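To: Lesside Building Envelope discussion list
From: Facilities Planning, Lesside
Subject: Re: Roof replacement at the Arkthorpe building, request for comments

Members of the list,

Thank you to those who responded to the circular on the Arkthorpe roof. Most of the replies dealt with scheduling and have been passed to the site office. The message from Agnese Laur raised matters of specification that affect the bid documents, and it is answered on the list so that all parties work from the same information. Her message is quoted in part.

> I have read the draft specification and have three concerns.
>
> First, the draft permits the new standing-seam panels to be laid over
> the existing membrane without any requirement to survey the insulation
> underneath. The membrane has been patched many times. If there is wet
> insulation below it, we will be sealing it in.
>
> Second, the wind uplift values appear to have been taken from the field
> of the roof and applied to the corners and the perimeter as well. On the
> Bakness annex the corner zones governed the whole fastener layout, and
> the clip spacing there was much closer than what I see in this draft.
>
> Third, the draft is silent on interior work. The upper rooms will be
> in use until the contractor takes possession, and the finishes in them
> should not be left to a general clause about protecting the premises.
>
> Agnese Laur

On the first point, the draft will be changed. Section 2 will require a moisture survey of the complete roof area before any panel is ordered, with core samples taken wherever the survey indicates elevated readings. Wet insulation is to be removed down to the deck and replaced with material of equal thickness. Bidders will be asked to give a unit price for this work, as the quantity cannot be known in advance. The cores are to be patched on the same day, and the contractor will keep a marked plan showing the location of each one.

On the second point, Ms. Laur is correct. The uplift figures in the draft were those for the field of the roof. The structural engineer has been instructed to issue separate values for the field, perimeter and corner zones, and the clip spacing will be stated for each on the revised roof plan. Bidders who have already requested panel quotations should inform their suppliers that the fastener schedule is to be reissued. The panel profile and gauge remain as drafted.

A related question concerned the edge metal. The Bakness annex used a continuous cleat on all eaves and rakes, and the same detail will be carried over to Arkthorpe. Pull tests will be required on the existing deck at locations chosen by the engineer, and the results are to be submitted before the shop drawings are approved.

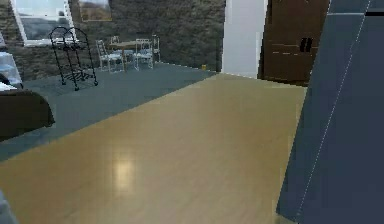 Interior protection, the third point, will become a section of its own. The general clause in the draft was written for the warehouse bays, where the ceilings are open and the floors are bare concrete, and it is not adequate for the finished rooms. Where polished wood flooring runs directly up against carpet, as it does in the room shown, the two surfaces are to be covered separately, with rigid board on the wood and a breathable sheet on the carpet, and no tape is to be applied to the finished boards. Coverings are to be in place before tear-off begins overhead and are to remain until the section above has been made watertight. The contractor will photograph existing conditions jointly with our representative, and any damage not recorded at that time will be repaired at the contractor's expense.

Several members asked how much roof may be opened at one time. The limit will be the area that can be made watertight by the end of the same working day. Temporary tie-ins are to be inspected at 4 p.m. and the inspection entered in the daily log. Work will stop when sustained winds exceed the limit given by the panel manufacturer for handling long sheets.

The estimate prepared by Tamihana allowed some 78 working days for the project. It will be reviewed once the moisture survey has been priced, and no change to the completion date should be assumed in the meantime.

Revised documents will be sent to all registered bidders in January. Further comments on Sections 2 and 3 should be sent to the list with the section number in the subject line. Questions about site access should go to the Arkthorpe site office directly. The office is closed on Saturday.

Facilities Planning
Lesside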